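Projects > Wollberg Lab > Manipulation > Gallery

Steamed buns, long horizon
January 2021 - posted by the Radu team

Radu is our attempt to learn a whole kitchen chore from demonstrations, without anyone writing down what the chore is. We chose buns and a bamboo steamer. Reviewers asked for something harder than stacking blocks, and we were hungry. 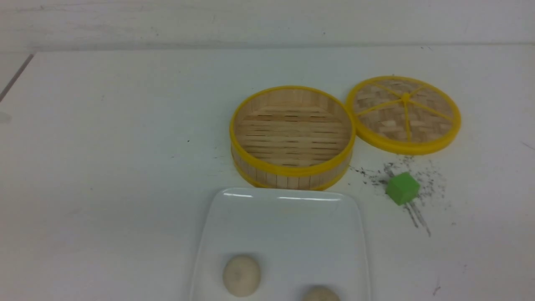 The policy was trained on 400 demonstrations, all collected in December on the Tekix arm, when sensible people were at home. Each one has the same goal: both buns in the basket, lid on top. Our earlier method, Parkitz, treated this as one long motion and was fond of closing the steamer before filling it.

Radu splits the job into 5 stages and learns for itself where one stops and the next begins. It disagrees with us about the boundaries. So far it has the better arguments.

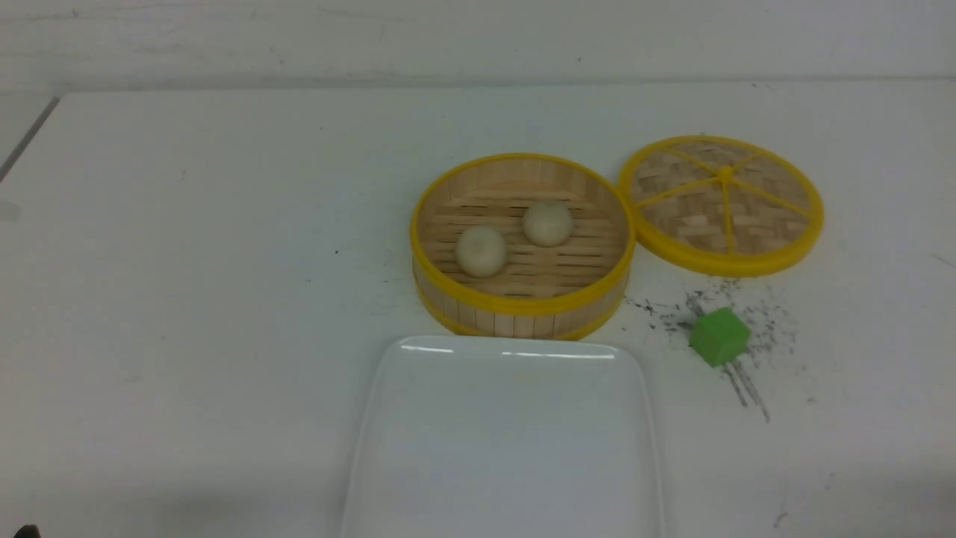

Buns are forgiving things to pick up. Lids are wide, shallow and stubborn, and most of our failures live there - a grasp 8 millimetres off is enough to spoil the rest of the run. We now give the lid stage its own share of the training data, a fix so dull that it took us weeks to try it.

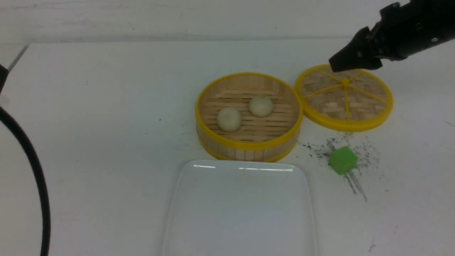 Gripper at the rim of the lid, both buns in the basket.

Contact the lab | © Wollberg Lab | Back to top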